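Retainer or per project for small agency clients?

faustino_r
May 26, 2022
Running a two person shop out of Guthrie, mostly web and socials. Got 41 past clients on the list and only a handful pay monthly. Thinking of moving everyone to a $751 retainer. Anyone done it? Did they walk?

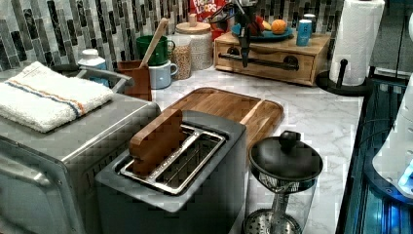 Izzati Raju reckons don't touch the old ones. New clients only, leave the rest on whatever they signed.

orathai_s
Disagree with Izzati. Did that for two years and ended up with three price lists, total mess. Give them notice in June, one rate, done.

izzati.raju
Easy to say when you've got a full pipeline. Lose five and he's doing his own invoicing at midnigth.

nattawut
What's in the $751 tho? If it's "support" they'll cancel. Name the hours. We charge 862 at Stutindale and list every bit of it.

faustino_r
Six hours, reporting, one call. Track it all in Datell. Could cut the call I guess.

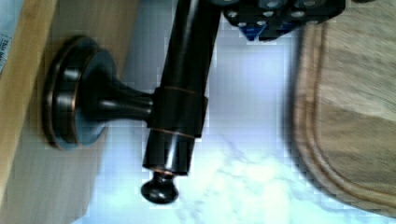

Rod bracket, dark bronze finish

orathai_s
Keep the call!! Only reason mine renew. Drop the reporting, noone reads it.

nattawut
Mine read it. Depends on the client.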